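Speaker notes - Open day at the Neltby site, demonstration session
Jul 16, 2026

**Before the doors open**

- Lectern microphone on, demonstration microphone muted.
- Printed safety sheet on every seat.
- Confirm with the demonstration lead that the first run is ready. Do not begin the welcome until this has been confirmed.

**1. Welcome (3 minutes)**

Good morning, and welcome to Boturwood. On behalf of the institute, thank you for coming to our open day. Many of you have traveled from the partner schools and from the care homes in the district, and we are pleased to have you here.

The session has two parts. I will speak first about the household handling program and how it is organized. We will then walk to the demonstration area, where you may watch the work and put questions to the staff. Please hold longer questions until that point.

*Point out the exits. Phones on silent. Photography is allowed in the hall but not in the corridor behind it.*

**2. What the program is for (5 minutes)**

The program is named Delelus. It began in March of last year, with the aim of teaching machines to handle ordinary household goods in ordinary rooms. By this we mean clothing, bedding, towels and the other soft items that make up a large part of daily housework.

Industrial automation has worked for a long time with rigid parts. A metal bracket has the same shape each time it arrives, and it arrives in the same place. Cloth changes shape as soon as it is touched. A sleeve may lie under a collar, or two layers may look like one. A person deals with this without much thought, and it remains a hard problem for a machine.

Our partners in the care sector asked us to begin with laundry. Staff in those homes told us that putting away clean clothes takes time they would prefer to spend with residents. We took that request seriously, and it set the order of our work.

*Pause. If there are care home staff in the front rows, acknowledge them.*

**3. How the work is done (7 minutes)**

Much of the teaching is done with a gripper held in the hand. An operator carries out a household task with the tool, and a camera on the tool records each attempt. The recordings are then used to train the control software. The operator works at a normal pace and is asked to behave as he or she would at home.

The gripper has two fingers that open and close together. It has no palm and no thumb, and operators usually need a few sessions before the motion feels natural. Visitors who try it this afternoon should expect the same.

We ask for real beds, real blankets and real clutter. In the early weeks the recordings were made on a bare white table, and the software learned the table very well. It did poorly when the same garment was placed on a patterned cover. We have since moved nearly all of the work into lived-in rooms.
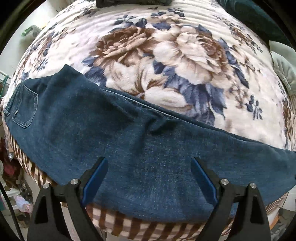

Trousers are a useful garment for teaching. Denim is heavy and tends to keep a fold, so an operator can set one leg over the other and go on to the next step. The difficulty is in the thickness. At a seam or a waistband the fingers have several layers to take hold of, and the grip must be wide enough to bring all of them along. Thin cotton presents the opposite problem - the layers slide apart, and the tool often takes only the top one.

The collection now holds 3,000 recorded attempts. Failed attempts are kept and marked as failures. A dropped garment is of value to the people who train the software, and operators are told on their first day that they will not be judged on it.

*If time is short, go directly to section 5.*

**4. Privacy and consent (3 minutes)**

Recordings are made only in rooms where the occupant has signed a consent form. Operators are asked to remove letters, photographs and medicine labels before they start. Each recording is reviewed before it enters the collection, and an occupant may withdraw a recording at any time by writing to the Neltby office.

**5. The demonstration (walk over, allow 2 minutes)**

We will now move to the Phillips Room. Please stay behind the yellow line until a member of staff invites you forward. The arm will work through a basket of 13 garments and will stop between items. It is slow, and it will make mistakes. Staff will explain each stop as it occurs.

After the run, visitors may try the hand-held tool in small groups. Children are welcome to take part with an adult beside them.

*Hand over to the demonstration lead. Mute the lectern microphone.*

**6. Likely questions**

- Cost: no price has been set. The program is research, and no product is on sale.
- Jobs: refer to the statement agreed with the care homes. Do not add to it.
- Wool and delicate items: not yet attempted. Planned for next year.
- School visits: forms are at the front desk - completed forms go in the tray beside them.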